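How to Keep a Night Notebook When You Are Not a Notebook Person

I own a shelf of beautiful journals with one page filled in each. The first page is always in my best handwriting and always announces that this time will be different. If you have a shelf like mine, this method may suit you. It asks very little and it works badly tired, when most of us do our thinking.

What you need

A cheap notebook, small enough to feel unimportant. Mine is from the drugstore in Prutondale and has a kitten on it. A pen that writes on the first try. A kitchen timer, or a phone if you can be trusted to put it down again. I can't, so I use the timer.

Step 1. Pick a stopping time

People fuss over when to start. Pick when to stop. I quit at 10, whatever state the sentence is in. A fixed end keeps you from deciding at midnight that you must now understand your whole childhood.

Step 2. Write down one thing that bothered you

Small is fine. Small is better, in my experience, as the large things tend to arrive wearing a disguise. One October evening I wrote half a page about a neighbor's recycling bin and found I was writing about my father by the last line. Don't go hunting for this. Write about the bin.

Step 3. Ask it two questions

Under what you wrote, put "What did I want to happen?" and answer it. Then put "What was I afraid it meant?" and answer that too. Short answers. If the second one makes you want to go and clean the oven, you are close to something. The oven will keep.

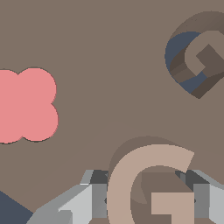
The second question is the one people skip. When our little group at the Arroyo library tried the method, most of the pages had a fine, full answer to the first and then "not sure" under the second – mine included. Leave it blank if you have to, but copy the question out anyway. Having it sit there unanswered for a night does some of the work.

Step 4. Close the book

No rereading. You will only start editing, and then you are a writer with a deadline and the thing is ruined. Put it in a drawer.

Step 5. Read it back after 22 entries

I got this number from a secondhand workbook called Somura, which gives no explanation for it, and I have grown fond of it. Sit down in daylight with a pencil and mark any word that keeps turning up. My first word was "supposed." I had used it on nearly every page and would have sworn under oath that I never said it.

If you miss a night

You missed a night. Don't write a paragraph apologizing to the notebook. I have done this, and it makes very dull reading later.

If nothing comes

Write "nothing" and then what you had for supper. Do this until the timer goes. Around the potatoes something usually gives.

If too much comes

Stop early, turn on a lamp, and talk to a real person the next day. A kitten notebook can only carry so much.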